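**Disposal of retired office desktops: proposed change to the Plodton procedure**

**m_magnusson**
Members are asked to comment on the draft before the end of September. Under the draft, all 49 retired desktops would go to the recycler in Grerach whole, with only the drives removed. The present procedure requires that memory and processors be taken out and held as spares.

**bfrandsen**
I support the draft. Our spares cabinet holds parts that fit no machine now in service. Staff time spent on removal is not recorded anywhere, and it should be.

**H. Ruddock**
I must disagree. The Bimau office kept older desktops in use last year solely with recovered memory. The draft also omits any rule on asset tags; tag 2345 was listed as destroyed while the unit was still in storage.

**e.macedo**
I share the concern about tags. Below are a green motherboard close up and two views of an open Dell desktop with the side panel off.
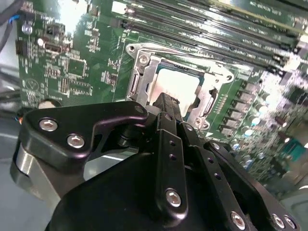
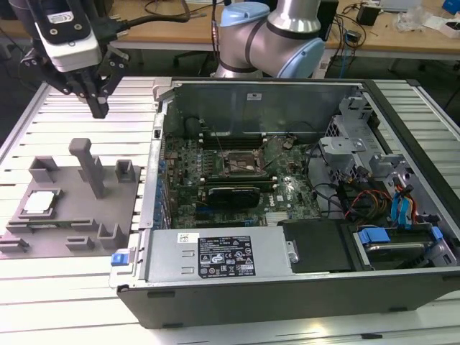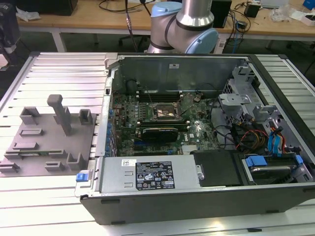

I would propose a compromise: recover memory only, and only from models still listed in the inventory. Section 4 should also state who signs the transfer form.

**bfrandsen**
I could accept that, provided the cabinet is limited to 500 items. I remain opposed to keeping processors.

**m_magnusson**
Noted. A revised Section 4 will be posted in this thread. Mr. Ruddock, please send me the storage record for tag 2345.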